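Flurno veröffentlicht Version 4 der Steuerungssoftware Treson für humanoide Roboter

Neue Ganzkörperplanung berücksichtigt Kabel und externe Leitungen — Zugriff für Entwicklungspartner ab sofort

7. Mai 2021 — Der Softwarehersteller Flurno hat die Version 4 seiner Steuerungs- und Planungssoftware Treson freigegeben. Die Software richtet sich an Forschungsgruppen und Hersteller, die zweibeinige Roboter mit Armen und Händen betreiben. Sie verbindet Gelenkregelung, Gleichgewicht und Bewegungsplanung in einem gemeinsamen Programm. Bisher mussten Anwender dafür in der Regel mehrere getrennte Werkzeuge einsetzen und die Schnittstellen selbst pflegen.

Schwerpunkt der neuen Version ist der Umgang mit Versuchsaufbauten, die noch nicht verkleidet sind und über Leitungen mit externen Rechnern und Netzteilen verbunden bleiben. In der Entwicklungsphase liegen Kabelbündel häufig außen am Rumpf, hängen neben den Beinen oder laufen über den Boden. Herkömmliche Planer kennen nur die starren Teile des Roboters. Eine Bewegung, die rechnerisch kollisionsfrei ist, kann deshalb trotzdem eine Leitung einklemmen oder einen Stecker belasten.

Treson 4 führt dafür sogenannte weiche Sperrbereiche ein. Anwender legen sie im Modell um Leitungen und Steckverbinder fest und ordnen sie einem Körperteil zu, etwa der Hüfte oder dem Unterarm. Der Planer hält Abstand zu diesen Bereichen, darf sie aber mit einem einstellbaren Kostenwert streifen, wenn kein anderer Weg besteht. Bodenbereiche, auf denen kein Fuß aufsetzen soll, lassen sich auf dieselbe Weise eintragen.

Auch das Anlegen eines Robotermodells wurde überarbeitet. Sensoren und Markierungen an Händen oder Armen können nachträglich ergänzt werden, ohne dass das gesamte Modell neu eingelesen werden muss. Masse und Schwerpunkt der betroffenen Glieder werden dabei angepasst.

Der Regelkern berechnet die Sollwerte nun in einem festen Takt und unabhängig von der Planung. Fällt ein Planungsschritt aus oder dauert er zu lange, hält der Regler die letzte stabile Haltung. Nach internen Messungen von Flurno hat sich die Zeit für die Planung eines einzelnen Schritts gegenüber der Vorgängerversion auf 16 Millisekunden verkürzt. Die Einrichtung eines neuen Robotermodells dauert laut Unternehmen fast 80 Minuten; in der Vorgängerversion war dafür meist ein ganzer Arbeitstag nötig.

Erprobt wurde die Software im Projekt Motaung, in dem Flurno Verfahren für Stand, Gang und Armbewegung in möblierten Innenräumen untersucht. Die Versuche finden auf gewöhnlichen Fußböden und zwischen Alltagsgegenständen statt. Untersucht werden vor allem der Stand mit versetzten Füßen und der Übergang vom Stand in den ersten Schritt.
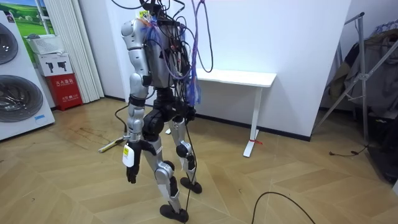
Aufzeichnung und Auswertung mit Stevari

Zusammen mit Treson 4 erscheint das Analysewerkzeug Stevari. Es zeichnet Gelenkwinkel, Motorströme und Planungsentscheidungen mit gemeinsamen Zeitstempeln auf und stellt sie auf einer Zeitachse dar. Entwickler können damit nachvollziehen, an welcher Stelle der Planer eine Bewegung verworfen hat und welcher Sperrbereich der Auslöser war. Aufzeichnungen lassen sich in der Simulation erneut abspielen, auch mit veränderten Reglerparametern.

Stevari läuft unter Linux und ist in allen Lizenzen von Treson enthalten. Eine Auswertung ohne angeschlossenen Roboter ist möglich.

Verfügbarkeit

Treson 4 steht Entwicklungspartnern ab sofort zum Herunterladen bereit. Bestehende Lizenzen bleiben gültig. Modelle aus Version 3 können übernommen werden, die Sperrbereiche müssen jedoch neu angelegt werden. Die allgemeine Freigabe ist für November vorgesehen. Hochschulen erhalten die Software für nicht kommerzielle Vorhaben zu einem ermäßigten Preis.

Über Flurno

Flurno entwickelt Software für die Regelung und Bewegungsplanung von Laufrobotern. Zu den Kunden gehören Forschungseinrichtungen und Hersteller von Antrieben und Robotern.

Pressekontakt
Flurno, Unternehmenskommunikation
Bildmaterial und technische Unterlagen sind auf Anfrage erhältlich. Abdruck honorarfrei, Belegexemplar erbeten.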